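Frequently Asked Questions: Toilet Paper Holders and Small Bathroom Fittings

Welcome to the help page of Prurwood Bath & Fittings. We get a lot of mail about toilet paper holders, more than you might expect, and after a while we noticed that the same questions come back again and again in slightly different words. So we sat down one long afternoon in February and wrote out our answers the way we would give them over the counter, with all the little side remarks left in. If you don't find what you need, write to us or come by the showroom, and we'll be glad to talk it through with you.

How high should I mount the holder?

Most people are happy with the center of the roll 26 inches above the floor, and that is where we start when a customer has no strong feelings about it. Please do sit down on the closed lid and reach for the wall before you mark anything, though. Taller toilets and shorter arms both change the answer, and a pencil mark is so much easier to move than a screw hole! If children use the bathroom, let them try the spot as well.

And how far forward?

A comfortable place is a hand's length or so in front of the bowl's front edge, on whichever side you naturally reach toward. We often see holders mounted level with the tank, usually in older houses, and then everyone in the family has to twist around to get at the paper. If your layout leaves you no other choice, a freestanding holder is kinder to your back.

Over or under?

We have been asked this at every home fair we ever went to, and we are not going to settle it for your household. With a covered holder, over is a bit more practical: the flap rests on top of the roll, the loose end hangs down in front, and you can tear against the edge. With cats in the house, under has its supporters. A cat who bats at the roll will mostly wind it back up again, at least until she works out the other direction.

Should I get a holder with a cover or an open one?

A cover keeps dust and splashes off the paper and gives you something to tear against, and in a small bathroom where the shower is close by, we would pick one every time. An open arm is quicker to refill and easier to clean behind.

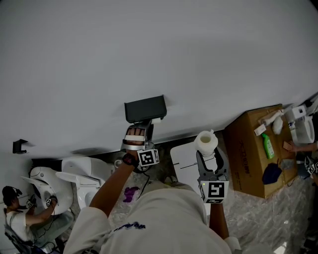
Covered holders like the Garkell do ask for a little more wall space, and that is the part people tend to forget when they order from home. The cover has to swing up freely, so leave a clear gap above it and keep shelves and towel bars well out of the way. Color is worth a thought too. A black holder on a white wall stands out crisply, and with a dark gray cover you can still pick out the white edge of the paper underneath, so you can tell at a glance that there is some left. On a dark tile wall the same holder nearly disappears, and some of our customers love it for exactly that reason. If you can't decide, tape a piece of dark card to your wall at the right height and live with it for a few days.

Do I have to drill?

The Garkell comes with screws and wall plugs, and it can also be put up with the adhesive pads from Frerichs, which we sell separately. The pads do a good job on glazed tile, glass and smooth painted metal. They do not like wallpaper, fresh paint or anything with a rough texture. In a rental on smooth tile, go with the pads and don't feel bad about it. In a home of your own, where the holder is going to be tugged at by small children for years to come, we would still reach for the drill.

How do I put up a holder with adhesive pads?

Wash the wall with a drop of dish soap, rinse it, and dry it with a cloth that doesn't shed lint. Then wipe it once more with rubbing alcohol. Peel off the backing, line up the plate with your pencil mark, and press hard for 60 seconds – longer than feels natural, so count it out. After that, leave the plate alone overnight before you hang the holder on it. We know this is the hard part. Nearly all the pads that come back to us were loaded on the same evening.

Will drilling crack my tile?

It can, but it seldom does if you go slowly. Put a cross of masking tape over the spot so the bit doesn't wander, use a proper tile bit, and keep the hammer setting switched off until you are all the way through the glaze. Stay away from the very edge of a tile. Before any of that, please find out where your pipes run. The wall beside a toilet is a favorite place for them, and a pipe detector can be borrowed from many hardware stores.

Which rolls will fit?

The Garkell takes rolls up to 5 inches across. The extra-large rolls sold in bulk packs may be too fat when they are new, and you'll notice it because the cover sits up at an angle and the roll drags. You can use the first part of such a roll from the shelf and hang it once it has slimmed down, or you can look at the Tavora, our open arm, which has a good deal more room. The cardboard core matters less than people think. A core that has been squashed in the shopping bag can be pressed round again with two fingers.

The roll spins too freely and we end up with paper all over the floor. What can I do?

Squeeze the roll slightly before you hang it, so the core turns a little oval. It's an old trick and it costs nothing. A covered holder also helps, as the weight of the flap slows things down. We had a letter from a family with a toddler and a new puppy who tried both at once and reported a great improvement.

How do I clean a black finish without getting streaks?

A soft cloth, warm water and a tiny bit of mild soap, followed by a dry cloth. That is truly all it wants. Spray your cleaner onto the cloth and keep it off the fitting itself, so nothing runs in behind the plate. Limescale remover, scouring powder and anything with bleach in it will dull a black finish, and once it has gone cloudy we have no way of bringing it back. For water spots, put a little white vinegar in plenty of water, wipe gently, and rinse right away.

Can I see the fittings before I buy?

Please do! We keep holders up on the wall in the showroom at a normal height, and you are welcome to lift the covers and try the action. Bring a photo of your bathroom and, if you have one, a spare tile. We are open from 8 in the morning, and the early hours are the quietest if you would like company while you choose.

What does delivery cost, and can I send things back?

Small fittings ship free on orders over $50. Below that we add a flat charge, which you will see in the basket before you pay. Unused items can come back to us within 60 days in their original box. Adhesive pads can only be returned sealed. If a screw or plug is missing from your package, don't send the whole thing back – just write to us with the order number and we'll put the missing piece in the mail.

Where do I find spare parts?

Spare covers, springs and wall plates for the Garkell are listed together under part group 379. Have a look at the back of your wall plate before ordering, as the older plates have the screw holes side by side and the newer ones have them one above the other. The two will not swap.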